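Budget for a second bench cell: arm, gripper, and what else?
2026-03-08
posted by feedrate_low

We have one small collaborative arm on a wood bench and approval to price a second. The work is kitting soft goods: pouches, small cases, straps in bags. Low volume, lots of part changes. I have to submit one number in July and I won't get to amend it afterward.

Current plan is two identical cells, so the spares are shared. Quotes so far are from Hoekstra (arm, controller, parallel gripper) and Mutholm (arm only, we source the gripper). Mutholm is cheaper on paper. What percentage over the arm price should I carry for everything that isn't the arm?

torsobolt
For a bench cell I carry 70 percent of arm price. That covers gripper, fingers, mounting, cables, safety review, and integration hours. People who carry 35 come back for more money before the cell has run a full shift.

kw_panelshop
70 is high if the second cell is a copy of the first. You already paid for the program structure and the risk assessment template. I did a copy cell at 35 and closed under. The OP should say how much of the first cell carries over.

torsobolt
It carries over if the parts are the same. He said lots of part changes. Soft goods will eat finger designs.

feedrate_low
Program structure carries over, fingers partly. We are on the third finger shape for the flat round cases. The zipper edge and the small loops catch.

spindle_nut_b
Get the gripper from whoever sells you the arm. We split the order once to save money and spent the savings on the wrist cable and a flange adapter. One vendor, one phone number. Also ask Hoekstra if the gripper warranty is separate. On ours it was, and shorter.

kw_panelshop
Disagree on single vendor. Adapters are cheap and you can make one in-house. What you can't make in-house is lead time. Stekard stocks fingers and fingertips and will ship blanks you cut yourself. Put a line in the budget for blanks and stop paying the arm vendor for them.

spindle_nut_b
In-house adapter on a wrist with a rated payload, fine, but somebody has to sign for the added mass and offset. That is labor too. It never shows up in these comparisons.

feedrate_low
Mutholm wants 50 percent with order and the rest on shipment. Hoekstra wants nothing until delivery but the quote is only good until the end of the month. Does anyone get Mutholm to move on terms?

torsobolt
They moved for us when we dropped the on-site commissioning. Only do that if you have someone who has set up a cell before. Otherwise leave it in.

gantry_ex
Software question before you pick. What are you running the cell scheduling in? We use Onside for the work orders and its connector is licensed per controller, so a second arm is a second license. It's an annual cost, which means it goes in a different budget at most companies. Mine got bounced because I had it under capital.

feedrate_low
Onside as well. I had it down as one license. Thanks, fixing that.

kw_panelshop
Still think 35 plus the license. If you put 70 on the form, finance will ask why the second one costs as much as the first one did.

torsobolt
Then itemize it. A percentage is for your own planning. The form should have lines: gripper, fingers, cable sets, bench, review, training hours. They argue with percentages and they mostly leave lines alone.

spindle_nut_b
Agree with the lines. Add a spare cable set even if the vendor says it's optional — the external run at the tool is the first thing to snag on a bench cell. What does yours look like at the tool end? Hard to say what to stock without knowing if the cable is internal.

feedrate_low
External at the gripper. Draft lines so far: arm and controller, gripper, finger blanks from Stekard, two cable sets, bench, review, and Onside under operating. I have the bench at the price of the first one, since a plain wood top has been adequate for this weight of part. On the stocking question, the black cable comes out of the right side of the gripper body, loops down, and goes back into a small round connector low on the housing, so I'm pricing it as a replaceable item separate from the arm harness. The finger is a tapered point, and the dark green case hangs tilted under the gripper with one loop close to the table, so clearance at the loops goes in the finger spec I send for quotes. If anyone has a part source for a right-angle connector in that position, post it.

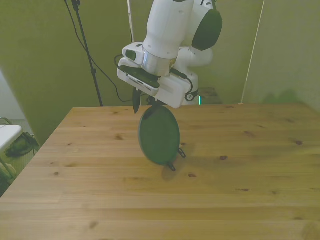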